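Komano Tableware: README

Komano is a set of notes and short recordings about putting crockery away: bowls, plates, cups, trays, baskets, and all the small decisions that go with them. It grew out of an argument over how a tray should be loaded (yes, really) and has turned into something much bigger and much more fun!

What's in it

The current release holds 172 short sessions. Each one starts with a handful of dishes set out on a work surface and follows them being moved, stacked or sorted. Every session has its own folder, with the recordings, a plain text list of the pieces used, and a notes file. Please read the notes files. They're the best part, and some of them go on for pages about a single chipped saucer.

The dishes

We love patterned ware and it shows. There are blue-and-white porcelain bowls, plates covered edge to edge in petals, plain glass cups, and bowls that are white inside and brown outside. Matching sets are rare on purpose. Most kitchen cupboards are a jumble, and a jumble is far more interesting to sort.

The Otow folders cover trays and the Curkex folders cover loose pieces. A typical Otow layout has bowls stacked in a blue plastic tray with a cup close by, and a plate still waiting outside on the marble-patterned surface.

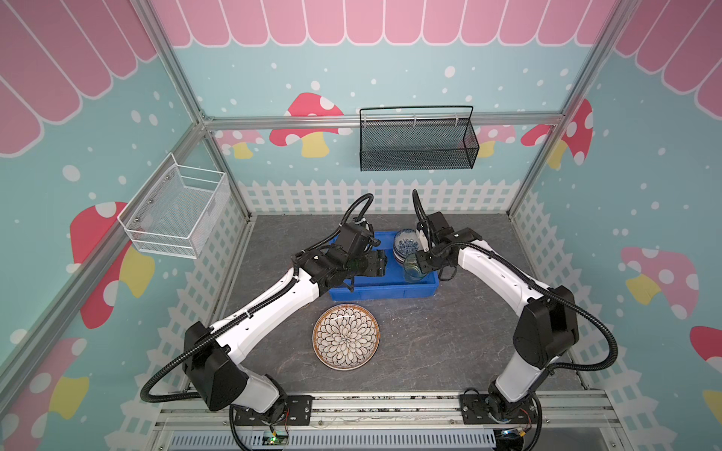
Shouldn't the cup go in last, though? I always fill the tray from the heavy end and leave the glass until everything else has stopped sliding.

Good point, and we now have both ways! Cup-first and cup-last sessions are marked in the "order" column of the index, so you can pull out whichever you like. If the order wasn't written down at the time, the column is blank. We don't go back and guess.

Words we use

stack: pieces of the same kind, one inside or on top of another
nest: pieces of different kinds, one inside another
lean: a piece standing on its edge against something
tilt: a piece off level, whatever is or isn't under it
loose: not in a tray or a basket

Lean and tilt get mixed up all the time, including by us. A plate on its edge is a lean. A bowl sitting crooked is a tilt. Both can turn up together in the Curkex folders, and then both words go in the notes.
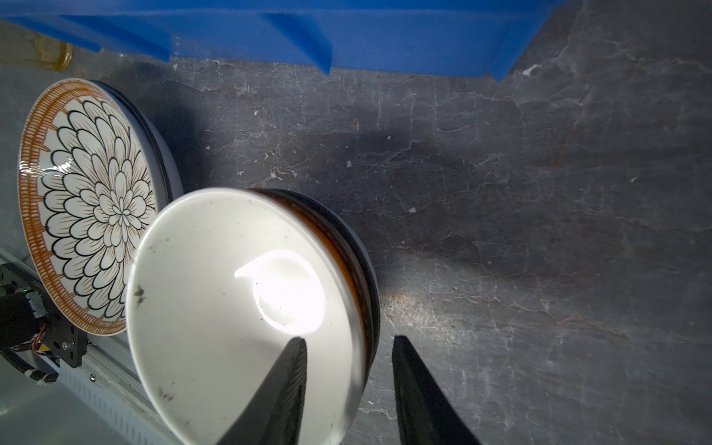 One reader asked whether big bowls ought to be put away before plates every time, and said that at home the plates always go first so they can sit flat at the bottom.

We'd say plates first if they're lying down and bowls first if the plates are going in a rack, but there's plenty of room for other habits. Send yours in! The Zoëga list, our side file of household stacking rules, has space for up to 100 entries and we'd be thrilled to fill it.

Known gaps

Only 24 sessions have lids in them, and lids are wonderful trouble, so more are coming. There's hardly any cutlery. Glaze colors are written down by eye, so one person's brown may be another's rust.

Changes

December: added 20 tray sessions, fixed the spelling of "saucer" in the index, split "lean" from "tilt".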